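Mon 17 August

Second week back with the robotics club, and I finally have a minute to write some of this down (with cold coffee, as always).

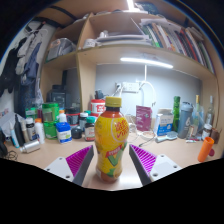
**So what are we doing with grippers this season?**

We're collecting grasping demos for the Cassim challenge, the student one where your arm has to pick a requested item off a messy desk and set it down without knocking over the neighbors. Every team has to bring its own demos, 2,000 of them by the time entries close, and we have 700. I keep telling everybody that's fine. It's fine!

Our team is called Kiteletti this year. Don't ask, there was a vote and I lost. Last season we were Flutel and I had only just gotten used to putting that on the forms.

The big change from the spring is that we quit doing tidy tables. Back in May we had a nice clean bench with one object in the middle and plenty of space on every side, and the policy we trained on that looked fantastic right up until somebody left a mug next to the target. Then it went for the gap between the two things and closed on air, over and over. So now the rule is real desks, the ones people get ready at in the morning. Bottles, jars, tubs, cables, a hairbrush, whatever lives there stays there. You pick your target, you go in, you get it between the pads, and you try not to plow through the lids on the way.

Bottles have turned into my favorite thing to practice on, especially the fat round ones. With a straight-sided bottle you can be a little lazy about height. With a rounded one, if you come in too high the pads sit on the slope of the shoulder and the whole thing wants to squirt out downward. I like to go slow for the last bit, get one finger on each side, stop, and then close. The stop matters a lot more than I thought it would. When I rush it, I shove the bottle sideways before the second pad ever gets there, and that's a wasted demo.

Speaking of wasted demos, we started keeping a list of what we throw out. So far it's mostly:

- closing before both fingers are down past the cap
- my sleeve getting in there (mine, specifically)
- picking the thing up beautifully and then forgetting to put it down again
- starting the recording late

We do batches of 50 and then take a break, and I'd recommend that to any club trying this. Your wrist gets tired way before you notice, and the last few of a long batch come out wobbly. After 5 batches in one afternoon I couldn't open a jar at dinner, so we've capped it at three.

Labels are the boring half. We're using Stikusent for that, which is just the little script one of our seniors wrote before graduating, and it still crashes if you put a comma in the object name. I've learned to type "yellow bottle" and move on. Someday I'll fix it. I've said that since last year.

Next up is transparent stuff. Glass cups and clear bottles are worth extra points in the rules and we have hardly any of them recorded, so that's my whole weekend. If your club has a trick for clear glass under a bright desk light, please leave a comment, I'll try anything at this point.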